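Shared shop's robot arm learns to serve a snack, slowly

14 comments | Share this story

I've been stopping by the Ekeck workshop on and off since the winter, mostly because they have good coffee and a drill press I'm allowed to use, and every time I go in somebody drags me over to look at the arm. So this month I finally sat down and wrote something about it.

The short version: a small group of members has been putting together a pick-and-place setup they call Plullus. The job is simple to say out loud. There's a bite-size piece of pretend food on a white table, there's a blue plate, and the arm is supposed to get the one onto the other without a person touching anything. That's it! It has taken them most of a year of evenings.

I asked why food and got three different answers from three people. One wants it to plate appetizers at the open house. One said the odd shape makes a better test than a wooden block, and the third just likes sushi. I'm going with the sushi one.

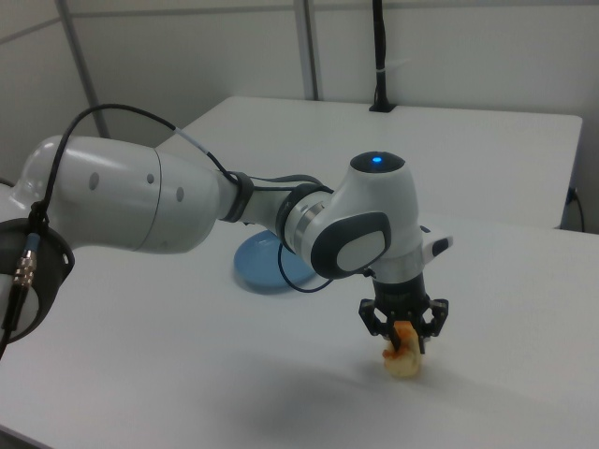 Plullus with a piece in its grip, plate behind.

The arm was bought used, with money from two member sales and a whole lot of returned bottles, and it showed up without a gripper, without a manual and with a power supply for some other machine. The group got it moving in a weekend. Getting it to move the same way twice was another story, and that's where the evenings went.

The gripper is where I'd have given up. It's a plain two-finger type, black, with all the screws and linkages out in the open, which I like because you can see what it's doing. The first set of fingertips they tried squeezed too hard and sent the food shooting off the table (I found one behind the band saw, so I can report that they travel). Then they went too soft and it dropped everything. Then somebody had the idea of slowing down the last little bit before the fingers close, and I'm told that helped more than any of the parts they'd paid for.

The other headache is cable. If you've never been near one of these things, you'd be surprised how much of the work is just deciding where the wires go! The one to the gripper has to be long enough for the wrist to turn all the way around and short enough that it doesn't sweep the table like a broom. They've moved the clamp on the forearm more times than anyone wants to say, and there's still a loop hanging under the wrist that bugs one member every single time he walks past. He has plans for it. He's had plans for it since I met him.

As for how well it does, they keep a log, in pencil, on a clipboard by the door. When I looked there were 1423 tries in it, and 403 of those were marked as clean, meaning the piece ended up on the plate and stayed there. I thought that sounded pretty bad and said so, and got a fairly stern talking-to. Most of the misses are from the early months, before the slow-down trick, and they never threw any of the old sheets out. Fair enough. I'd have thrown them out.

I watched a bunch of runs from the folding chair and I'll admit I got into it. You start rooting for the thing. It swings over, the fingers open, it comes down next to the piece and then there's a pause that feels like forever while everybody in the room stops talking. A clean one gets a cheer. A miss gets a groan and another pencil mark.

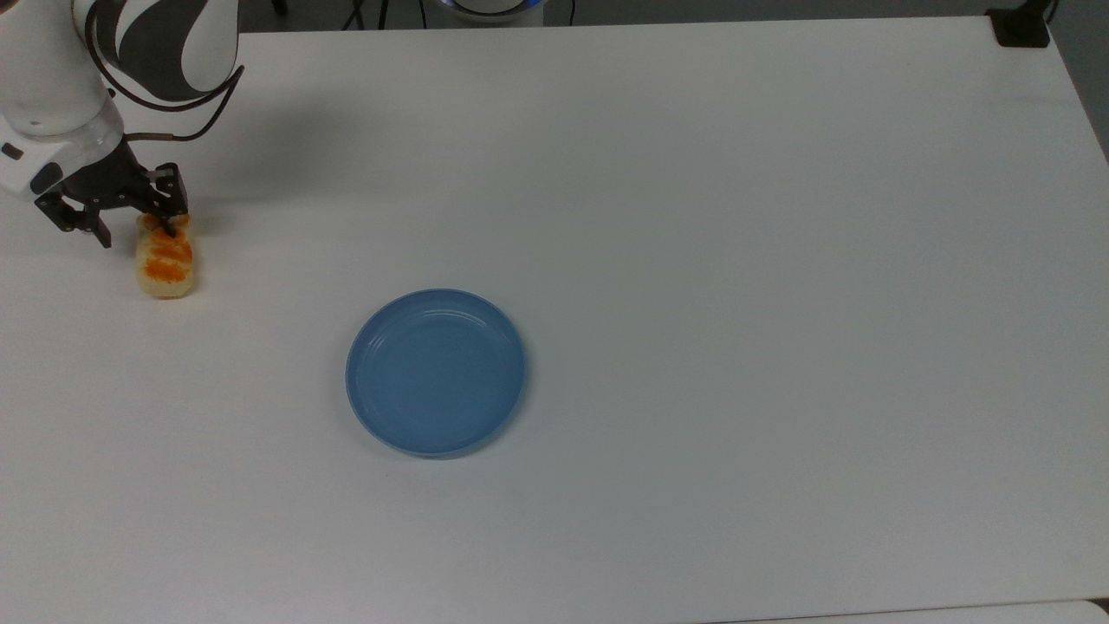
LISTECK, February - The next step for the group is a second food shape, and there's some disagreement about what it should be. The current piece, pale with orange stripes over the top, has a nice chunky body that the fingers can get on both sides of. Something flat would be a much meaner test. Something round would roll. I heard arguments for a dumpling, a cracker and half a boiled egg, and the egg people were very loud.

They also want to stop putting the plate in the same spot. Right now it goes back where it was after each run, and the arm more or less trusts that it's there. Moving the plate means the software has to go look for it, and the member who writes most of the code told me that part works fine on her laptop and not so fine on the real table. The overhead lights throw the arm's own shadow onto the white top and the program doesn't always know what to make of it. She's been trying runs with half the lights off. The people at the sewing machines have opinions on that.

If you want to see it go, the workshop is open to visitors on Tran Street most evenings after 7, and you don't need to be a member to stand around and watch. Ring the side bell, the front one hasn't worked in ages. You can also bring things for it to pick up, as long as they're dry, not alive and smaller than your fist (there's a sign, so I have to think somebody tested that rule). Kids are welcome, but there's tape on the floor around the table and they're serious about the tape. When it's moving, you stay on your side.

Members who'd like to join the build should know it isn't all robot stuff. The group could use a hand with soldering, with sanding fingertip blanks, and with typing up all those pencil sheets so the results can go in a spreadsheet. I was asked twice if I can type. I said I'd think about it, and then I went home with the first folder under my arm, so I guess I'm on the typing crew now.

The open house comes later in the spring, and whether Plullus will be handing out real appetizers by then depends on who you ask. The health rules for that are a whole separate conversation and the group hasn't had it yet. At the very least there'll be a demo table with the pretend food, and the clipboard will be out if you'd like to mark down a run yourself. Bring your own pencil, the one on the string is down to a nub.

Shared 37 times

Contact the newsletter | © Ekeck Workshop News | Back to top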